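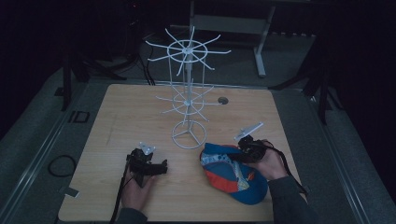
Breller 519 Drum Band Heater

12/5/18
By the Oksanen product desk

The Breller 519 is a wraparound band heater for steel drums. It is used to bring thick or set material back to a temperature where it will pour or pump, and to keep it there during the shift. Typical contents are honey, molasses, wax, grease, gear oil, resin and soap base. Oksanen stocks the 519 at the Lakthorpe warehouse and ships it with the spring, latch and control box already fitted.

Construction

The heating element is resistance wire wound on a fiberglass core and molded between two layers of silicone rubber. The band bends easily at room temperature and lies flat against the drum wall. It closes with a steel spring and hook, so no tools are needed to put it on or take it off. The control box is mounted at one end of the band, clear of the drum seam. Cord length is 5 feet, with a molded grounded plug.

The band has no insulation on its outer face. In a cold building a good part of the heat goes into the room, and a drum jacket over the band will shorten warm-up. Jackets are sold separately and are not made by Breller. Please check that the jacket is rated for contact with the heater surface before ordering.

Thermostat

A dial thermostat is built into the control box. It senses the temperature of the drum wall under the band. It does not sense the temperature of the contents, and the two can be far apart for the first several hours. With thick products the layer against the wall gets warm while the middle of the drum is still stiff. For products that scorch or darken, start at a low setting and raise it in steps. Stirring helps where the product allows it.

The dial is marked in plain steps from low to high. If you need to hold a set temperature inside the product, use the 519 with an external controller and a probe. In that case turn the dial to its highest mark and let the controller do the switching.

Fitting

Use the band on metal drums only. It must not be used on plastic or fiber drums. The drum wall should be clean and dry, with no labels, tape or loose paint under the band. Place the band between the bottom chime and the first rolling hoop, hook the spring and check that the rubber touches the drum all the way around. A gap will leave a hot spot in the element, and this is the most common cause of early failure in the units sent back to us.

The band must sit below the liquid level the whole time it is on. Switch off and unplug before the level drops to the top edge of the band. Do not overlap the ends. Do not run two bands on top of each other. Two bands may be used on one drum if they are on separate circuits and placed between different hoops.

Loosen the bung or vent before heating. A sealed drum builds pressure when warmed.

The 519 is not rated for hazardous locations and must not be used with flammable liquids or where flammable vapor may be present. Ask for the Nerkley steam coil range for those jobs.

Warm-up time

We are often asked how long a full drum takes. It depends on the product, the starting temperature, the room and whether the drum is covered. Water-like oils move in the drum as they warm and heat fairly evenly. Grease and crystallized honey do not, and are usually left on overnight. The band itself reaches working temperature soon after switch-on, so a warm band says little about the contents. Allow at least 45 minutes before changing the dial setting a second time.
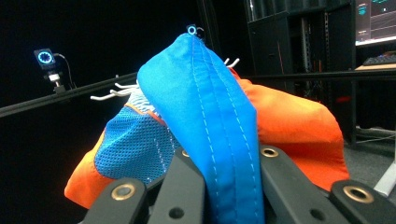
Blue nylon panel with two rows of topstitching, orange nylon bag behind

Care and storage

Wipe the band with a damp cloth after it has cooled and been unplugged. Mild soap is fine. Do not soak the band or hose it down, and keep solvents off the rubber. Store it hung over a wide peg or laid flat. Folding it sharply will break the winding, and a band with a crease in it should be taken out of use. Check the cord and the strain relief each time the band is moved to another drum.

Springs stretch with use. Replacement springs and hooks are kept at Lakthorpe and can be fitted by the customer. The thermostat and cord are not field replaceable. Send the complete unit in and we will quote before any work is done.

What is in the box

One band heater with control box and cord, one spare spring, instruction sheet. The drum shown on the instruction sheet is not included.

Warranty

Breller covers the 519 against defects in material and workmanship for five years from the invoice date. Damage from overlapping, dry running, creasing or solvent contact is not covered. Keep the serial label on the control box readable, as claims cannot be handled without it.

Ordering

State the model number and supply voltage when ordering. Both voltages are normally on the shelf, but the higher one sells out in cold weather, and orders placed now may ship as a part delivery. A pail version for smaller containers is due in March and will have its own page. Returns of unused units are accepted in the original carton with a return number from the Lakthorpe office. Special cord lengths are made to order and cannot be returned.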